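Man-lok Fang
January 5, 2021

Thread on the Sasitz cell, for the people who keep asking me how the "maintenance-free" one is doing. Got a coffee? It needs maintenance.

1/ Background. One arm, one wrist camera, one gripper from Viltance. It picks soft goods out of a tote and puts them in a different tote. We signed off on it in November. The sales deck used the phrase "set and forget" twice. I kept the deck.

2/ The wrist camera has a fisheye lens and sits very close to the fingers. Great when you're grabbing something the size of a mug. Less great when the thing you're grabbing is bigger than the gripper and squashes up toward the lens.

3/ The Vunovix software scores every view before it commits to a grasp. The setting that matters is called near-field reject and it ships turned off. It's on page 21 of the manual, under "Advanced." I would have put it on page one.

4/ With it off, a view that's mostly one big pale surface still gets a score. A good score, even. Smooth, even color, nice round edge, very confident. I don't trust confidence from a thing that can't see past its own nose.

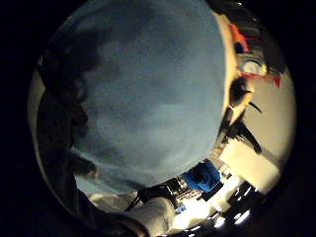 Wrist camera view. Pale blue over most of it, the room squeezed into what's left.

5/ Look at how little background there is to work with. A slice on the right, a strip along the bottom, and bright spots blowing out at the lower right. If your position estimate leans on background features, that's your whole budget.

6/ Vendor's first suggestion was to retrain. Of course it was. Retraining is billable. I asked what they'd change in the data and got a link to a webinar.

7/ What we did instead, on our own time: turned near-field reject on, moved the approach height up, and locked the exposure. Auto exposure was hunting every time a light came into view. Locking it took a minute. Finding the menu took a morning.

8/ Then the boring part. Wipe the lens with a dry microfiber, no spray. Check the two screws on the camera bracket, which were finger loose when I got to them. Redo the hand-eye calibration with 9 poses. The wizard says you can skip that last step. Don't.

9/ Numbers, because somebody will ask. Before: 693 stops logged out of 2,000 picks. After: I don't have a fair comparison yet and I'm not going to post one good afternoon as if it were a result. I've read enough of those.

10/ Someone at Tsai told me their cell has never needed any of this. Maybe so. I asked to see the stop log and they're "checking."

11/ Do I think the cell is bad? No. The arm is fine. The fingers are fine. I think "maintenance-free" means the maintenance wasn't in the quote.

12/ Going to leave the bracket alone for two weeks and then put a wrench on those screws again. If they've moved I'm switching to thread locker and sending Viltance the photo.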